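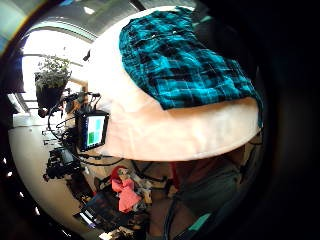

Checked shirt in turquoise and black, folded.

Stokano River Wall Map - second printing

I've been drawing rivers since I was small enough to use the back of my dad's tide tables, and this is the one I get asked for most. It shows the whole of the Stokano, from the springs above Setiawan down to the mudflats at Drinitz, with every tributary that has a name and a couple that only have a name locally.

The first printing had the Sondus joining on the wrong side of the old ferry landing (thank you, everyone who wrote in!). I've redrawn that stretch, and I've added the 1008 flood line as a dotted blue edge, going by the abbey records. It makes the lower valley look very different - half the market town was under water that year.

The sheet is 90 cm wide and comes rolled in a card tube. I don't do folded ones any more, the creases went straight through the estuary and it drove me mad. The paper is matt, so you can pencil your own walks on it and rub them out again.

I had 3000 printed in January and I post them myself, usually within a couple of days. Schools can have the plain outline version for classroom copying, just ask when you order.

Syafiqah Lumbantobing
Page updated June 2022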